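Keeping the Katene Cell Running: Setup and Maintenance of a Single-Arm Pick Station
Fumiko Murakami, Senior Project, Final Report

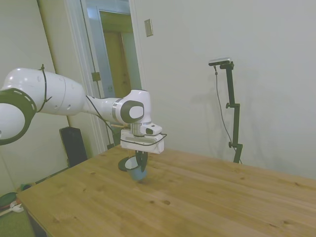 1. Background

I inherited the Katene cell in April from a student who had graduated and left behind one page of instructions. Half of that page was a wiring sketch. The other half said "should be fine." The goal of my project was to get the cell to a state where the next person could start it without calling me.

The cell is one arm, one gripper, a pine table and a sensor bar on a black stand by the wall. The test job is lifting a small blue cup by its rim.

2. Cables

Most of the early faults were cable faults. The line to the gripper is tied along the upper link and needs some slack so the wrist can turn. The old ties were tight enough to pull on the connector at full reach, and the gripper dropped out whenever the arm stretched. I replaced them with thin ties, left the cable to hang loosely under the link, and ran every joint to its limit by hand before powering up. It is not pretty. It has also stopped faulting, so I have made my peace with it.

3. Sensor bar

The stand has two clamp knobs, and both had worked loose. A drooping sensor bar does not raise an error - the arm simply reaches for a cup slightly beside the real one, with complete confidence. I tightened both knobs, marked the pole with paint pen, and redid the calibration with the Dreritz routine. Check the paint marks before blaming the software. I blamed the software for 18 days.

4. Gripper

Finger pads were cleaned with alcohol and the closing force was turned down in the Tendero control panel. The earlier setting was chosen for a steel block and treated cups accordingly.

5. Results

The log covers 3737 lift attempts. The first 2465 were made before the cable and stand repairs and are kept only for comparison. After the repairs I had 2 gripper dropouts, both traced to a connector I had not pushed all the way in.

6. Left to do

The floor beside the table needs clearing. The startup checklist is taped inside the cabinet door and runs to a page and a half, none of which says "should be fine."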